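Bench book, March, pm

Marker sort on the light wood table. Been putting this off since the move. Everything that writes had migrated into the one big box from Zaugg and half of it has not been uncapped in months. Aim is to get a known set for the Peltari labeling job and bin the rest.

Tipped the box out first and went through it in batches. Test = one stroke on scrap card, cap back on, wait 60 seconds, second stroke. If second stroke skips, out. Crude but it's what we did for the Baltov parts and it held up fine.

Bins: orange, blue, green, all small open ones. Plan was orange = general pile, blue = dry-erase, green = highlighters. Plan did not survive. Blue and green keep ending up with whatever was closest. Decided not to care until the second pass, sort by type at the end when there is less lying around.

Notes while going:
- dry-erase and highlighter bodies look too alike in the bin. Caps are the only quick tell, and caps get swapped. Put a dot of tape on the good ones
- yellow is the worst color for the stroke test on white card, cant see the skip. Use the gray card
- fat orange highlighter rolls less than the thin ones, stays where you leave it
- loose caps: keep, someone always needs one
- anything that rolls toward the rail, get it right away or it's on the floor

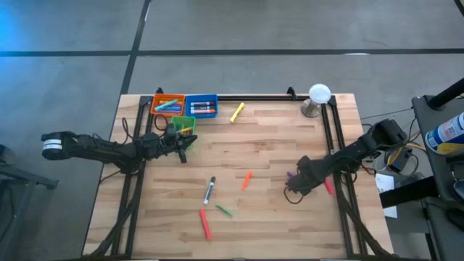
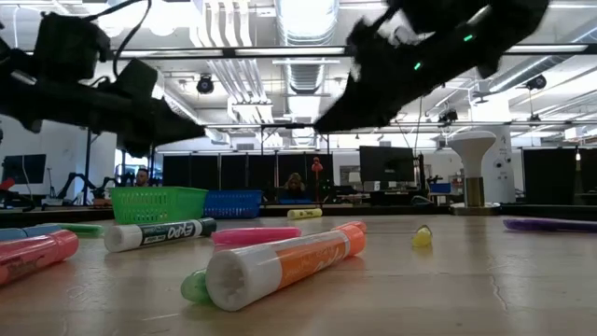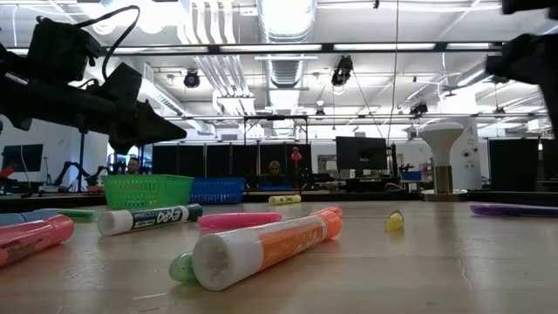
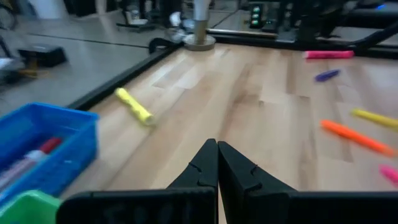 Marker table, mid-sort, still plenty loose on the wood.

Second pass went quicker. Pulled 31 to keep over the whole box, which is more than I figured. Three of the keepers are borderline, they write but pale. Left those tip down overnight in the mug by the sink, check in the morning before they go in with the others. If still pale, out, no third chances.

Reds and pinks got mixed early on. For the labeling job this matters: red is reject, pink is hold, and under the Ultport lights they look almost the same on glossy stock. Going to keep pink out of the kit completly and use purple for hold. Need to change the wall chart to match, otherwise we'll have two systems going again like last fall.

Table itself: wiped down after with the alcohol stuff. Ink comes off the wood fine if it's fresh. Older green mark near one corner didn't budge, tried twice, left it. Don't use the scrub pad, it takes the finish down.

Order list:
- dry-erase, black and green, one box each
- yellow highlighters NOT needed, we have plenty
- gray card for testing
- tape dots, the small ones

Part no. for the bins is 2505 if we want more, same size, any color but please not another blue. Would like a fourth for loose caps so they stop living in with the pens.

To do tmrw: check the mug, redo the wall chart, put the keepers in by type, label the bins on the long side so you can read them from the stool. Empty Zaugg box can go flat behind the door.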